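June, morning session, Grurton flat

Good run today! We got 57 episodes of the toy-tidying task before lunch and I only had to throw out 8, the best ratio since we moved out of the lab and into real homes. Elibariki did most of the driving while I logged. His hands are steadier than mine and the tracks look lovely in playback - smooth approach, short pause, close.

Two of the bad ones were my fault (I started the clock late). The other six lost tracking when the gripper came up too fast at the end. Must tell Jericho Belmonte before he takes the Ulalach flat.
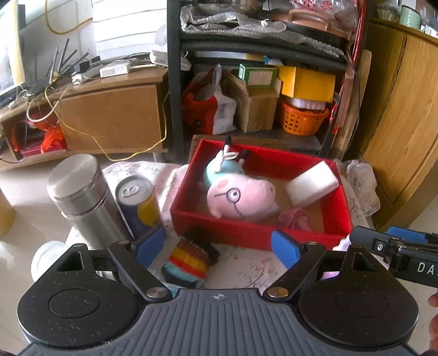

Resets are where the variety comes from, so I've stopped being neat about them. Between episodes I shut my eyes, drop things back and move the box a little. The plush pig is my favorite so far: with it lying on its side in the red box, there's the snout, the round body and those thin limbs sticking up, and every one of them invites a different grasp. I'd love to see what the policy picks. The striped knitted thing in front of the box is harder, as it folds differently each time and the blue pads have to open really wide to get around it. Good! We have far too much rigid stuff in the Godent set already.

Elibariki wants three grasps per object written into the protocol. I'd sooner leave people free and check the spread afterward, but I said I'd try his way for one session and compare.

To do:
- recheck finger pad screws, both grippers
- copy the morning's files to the Grgić drive, then verify
- second tablecloth, plain, for the afternoon
- ask Jericho for his reset notes

Back at it at 2.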